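Play kitchen: revised storage and stocktake

The play kitchen stock has been recounted for the first time in 18 months. The full inventory of the toy library now stands at 1,076 items, down slightly on the last count, with most of the loss in small play food. Lilla Tóth has updated the card index and the lending labels will follow in April.

The kitchen sets are now kept as mixed sets of crockery and food. Under the old system plates went in one crate and food in another, and a family borrowing both had to sign twice. A mixed set goes out on one card. The plate, the colander and the ketchup bottle are the large pieces and should be checked first on return. 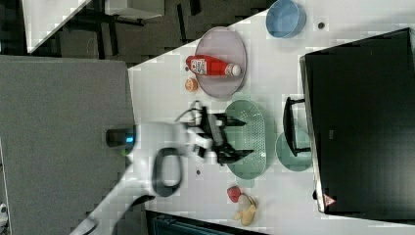 Kimutai Swai would have kept the crates separate. In his view a mixed set takes longer to check in, and one missing strawberry holds up the whole card. He also asked whether the colander could be lent by itself, as it is the piece most often requested for water play.

Both points have been noted. A set with one small food item missing may go out again, provided the gap is written on the card. The colander stays with its set for now and will be reviewed after the summer.

Cleaning is by material. Hard plastic is washed in warm water with ordinary washing-up liquid, rinsed and racked. Colanders need a soft brush from both sides, as residue collects in the holes.
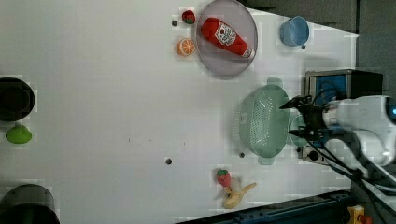 Soft food is never put in the rinse tub. Surface wipe only, then flat on the airing shelf overnight. Seams are checked by hand before shelving and any open seam goes to Inès Leclerc for mending.

Checking in a set

1. Lay everything out on a clear part of the table, large pieces first.

2. Match the fruit to the card. Orange slices and strawberries are listed separately.

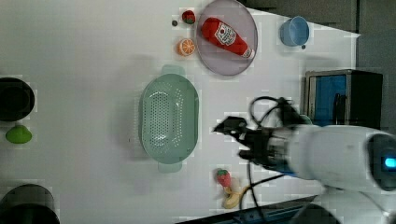
3. Write any shortage in the right-hand column and initial it.

4. Bag the food, stack the crockery and close the crate.

Cups and mugs are entered on separate lines of the card, having been confused on several returns.
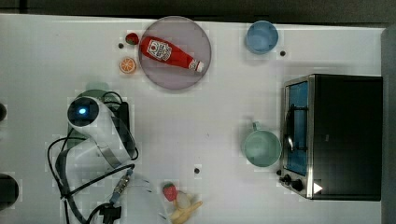 Crates go back on the lower shelf with the label outwards. Returns on Sunday close at noon, and sets handed in later are checked the following week. Missing pieces found at home can be left in the tray by the door with the card number on a slip of paper.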